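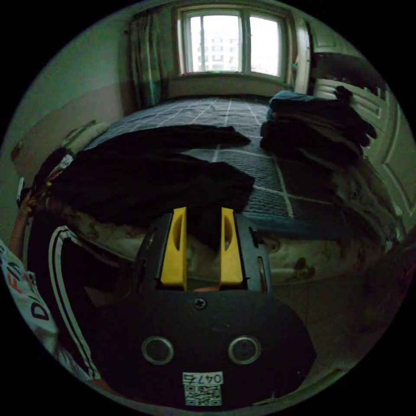
Figure 1. Dark clothes on a checked blanket, with a folded stack at the right of the bed.

4.2 The bed as a folding table

I went into this part of the study expecting to write about closets. I had a whole outline about shelves and hangers, and Réka Orbán (who did the coding with me) had to sit through two meetings about it. Then we read the diaries properly, and the closet hardly came up. People wrote about the bed. Out of 100 households that kept a laundry diary for us, 71 named a bed as the place where most of their folding got done, and quite a few of the others had only stopped using one after a bad back or a new cat.

So let me talk about beds. What I like about Figure 1 is how much of the sorting you can read straight off the blanket. There's a tall stack of folded things on the right, black and dark blue with a teal-blue piece on top, and a big black garment still spread out loosely toward the middle. A flatter strip of black clothing lies behind it. We ended up calling these the done zone and the open zone, and we found some version of that split in nearly every diary that came with a sketch. The pillow end hardly ever got used for the done zone, by the way. Dwight Gosselin thinks people are saving that end for sleeping. I think it's just farther to reach, and we've agreed to leave it there.

Dark loads deserve their own paragraph! In the diaries they took longer than whites, and the complaint was always the same: you can't tell a sleeve from a leg until you've picked the thing up. One diarist, whose entry for 12/02/2018 runs to two full pages, described lifting the same black top three times before finding the neck. A dark blanket underneath makes this worse, though a pattern seems to help a bit. Several people told us they line a shirt up with a stripe or a square on the bedspread and fold to that. I tried it at home with a checked throw and now I can't stop doing it.
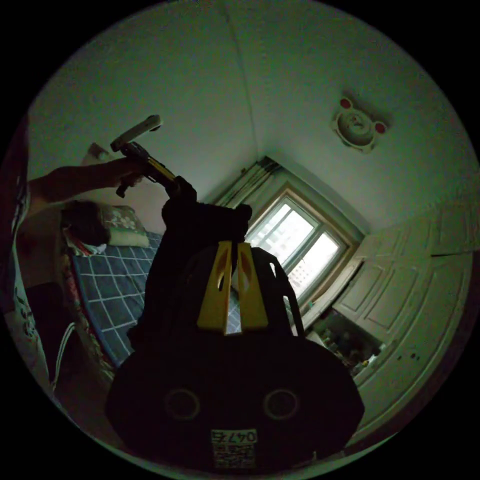
Figure 2. A black, soft item held up over the bed area, and an arm reaching in from the left.

The other thing I had badly underrated is lifting. My first coding sheet treated folding as something that happens flat, with one box for "smooth" and one for "fold". Hrefna Ketilsson pointed out that half of what she saw on her visits happened in the air, and she was right. Things come up off the bed, hang for a moment, get turned, and go back down. In Figure 2 the black item narrows to a bunched top, and from the outline alone I couldn't tell you what it is - Aiman Liew and I coded it as "unidentified, soft" and moved on. We added a "raised" code after that and went back through the earlier material, which cost us most of February.

I should say that our 100 households were all recruited through the Farkas tenants' newsletter, so small bedrooms are probably overrepresented. If you own a big kitchen table, you may well fold on that. Section 4.3 takes up the 20 households that left the done zone on the bed overnight and slept next to it.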